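Sindetthorpe Astronomy & Spaceflight Forum
Board index > Spaceflight > Launchers and satellites

Thread: Is the Gruvo upper stage worth waiting for?

tinfoil_kettle
Posted 19:42
Bovow have put their September update out and the headline is that the Gruvo upper stage has slipped again. They are keeping the same first stage, so everything now hangs on the new engine. I've followed them since the sounding rocket days and I'm starting to think they should fly what they have and sell rides on it.

The figure in the update is 716 seconds for the longest single burn on the stand. They say the mission needs two burns with a coast between them, and the restart has been done on the ground but never after a long coast. Zlatko Nikolovski gave the talk and was fairly open about it. He didn't give a new launch date.

What do people think? Wait for Gruvo or fly the old stage?

Perigee Pete
Posted 19:58
Fly the old stage. A small launcher company that isn't launching is just a company with rent to pay. The old stage puts less up, but it has reached orbit and the insurers know it.

marram
Posted 20:11
The old stage can't do the Odoi orbit though. Odoi is the customer that matters here and they want their satellites high enough to stay up without burning through their propellant in the first year. If Bovow drop them off low, Odoi have to raise them on their own thrusters and they lose months of service life. I can't see them agreeing to that without a big discount.

Perigee Pete
Posted 20:19
Then Odoi can go on somebody's rideshare. They'd be up by now.

marram
Posted 20:27
Not to that inclination. Rideshares go where the main passenger wants to go. You would spend the money you saved on a tug.

Gantry Lane
Posted 20:45
I watched the whole talk, so a few notes for anyone who hasn't got the time.

The stretched tank is finished and has passed its pressure test. The delay is the engine controller and the coast phase, mostly keeping the propellant settled so the pump doesn't take in gas on the second start. They have tried two ways of doing it and haven't picked one.

The other half of the talk was Mirjana Stan on payload integration. She wants the satellites to arrive at the site fuelled and closed out, with the last handling done in one building instead of two. It would take three days off the campaign. She was asked about people carrying things between the two buildings in the rain and said yes, that is more or less the problem.
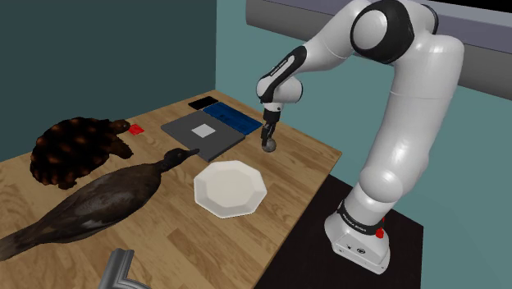 Simulated arm with a small grey ball at the gripper, blue tray alongside.

The bit I found most useful was the questions at the end. Somebody asked whether the launch licence covers the longer stage and the answer was that it needs an amendment, and the amendment hasn't gone in. I hadn't seen that written down anywhere.

tinfoil_kettle
Posted 20:52
I missed the licence part. That's worse than the engine, if you ask me. You can put more people on an engine.

halfmoonharry
Posted 21:06
It isn't that bad. The first stage is unchanged and so is the flight path until well past the coast. The hazard area for the second stage gets longer, but it is all over open water. The last amendment I followed for another outfit went through in one winter. They do need to send the paperwork in, obviously.

Gantry Lane
Posted 21:14
The first stage is unchanged but the weight on top of it isn't. Staging happens lower and slower, so the first stage comes down closer in. That is the part the licensing people will look at, and it is nearer the fishing grounds.

halfmoonharry
Posted 21:20
Fair point, I was only thinking about the second stage. How much closer?

Gantry Lane
Posted 21:23
They had a map up with no scale on it. 55 km if I've read it properly, but don't quote me.

Old Dobson
Posted 21:40
I'll be the awkward one. Why does every small launcher end up making itself bigger? They start by saying there is a market for small dedicated rides. Two flights later they need a larger stage to make the sums work. If the market was there at the original size they wouldn't be doing this. I said the same at the club when Bovow first announced and was told I was being gloomy.

Perigee Pete
Posted 21:48
Because the cost of a launch hardly changes with the size of it. Range, staff, tracking, licence, all the same. If you can sell twice the mass for a bit more propellant then you do.

Old Dobson
Posted 21:55
Which is an argument for never having built the small one.

Perigee Pete
Posted 21:59
You have to build something first. No one will lend you the money for the big one if you haven't flown.

marram
Posted 22:10
I think both of you are leaving out where the customers went. When Bovow started, there were plenty of firms with one small satellite and nowhere to put it. Those firms have either closed or moved on to bigger satellites in batches. Odoi's first was the size of a shoebox and the new ones are 10 to a launch and a good deal heavier. The rocket is growing because the satellites did.

Old Dobson
Posted 22:16
That I'll accept. I still wouldn't put my own money in.

vesper_b
Posted 22:31
New here, so sorry if this is basic. Why is the second start so much harder than the first? If it works on the ground I would have thought it works up there.

Gantry Lane
Posted 22:44
Not basic at all. On the ground the propellant sits at the bottom of the tank, where the outlet is. When the engine shuts down in orbit there is nothing pushing it down any more, so it drifts about and you get gas where you want liquid. Before restarting you need a small push to settle it, either from little thrusters or by venting gas backwards. There is heat as well. One side of the stage is in the sun, the engine is still hot from the first burn, and the lines may need chilling again. You can test bits of that on a stand but you can't test all of it together.

vesper_b
Posted 22:49
Thanks, that makes sense. So the first real test is the first flight.

Gantry Lane
Posted 22:53
Yes, and that is why I'd like to see them fly it once with a dummy payload. There was no mention of doing so.

halfmoonharry
Posted 23:02
A dummy flight costs them a rocket they could have sold. I'd expect them to offer it cheap to universities and call it a demonstration. There is always someone who will take a free ride on the first one.

tinfoil_kettle
Posted 07:35
Morning all. I've read through the lot and moved a bit from where I started. If Odoi really can't use the old stage then there isn't much point flying it for the sake of it, unless they have other customers they aren't talking about. I still think they need to give a date, even a bad one.

Perigee Pete
Posted 08:12
I haven't moved. Fly the old one in the spring with whoever will pay, and keep the pad crew in practice. A crew that hasn't done a countdown for a year makes mistakes.

marram
Posted 08:20
The pad crew point is a good one. The rest I disagree with, as before.

Old Dobson
Posted 09:04
For those who are local, the club is showing the recording on Wednesday at half seven in the usual room, with time to talk afterwards. Bring a mug, we are short again. The newsletter says over 1,000 people watched it live, so there must be some interest left.

vesper_b
Posted 09:31
Is that open to non-members?

Old Dobson
Posted 09:37
Yes, first visit is free. Use the side door, the front one is locked after six.

Gantry Lane
Posted 12:18
I'll be there. I'll try to stop it on the map slide and measure the distance against the coastline, then post the number here for harry.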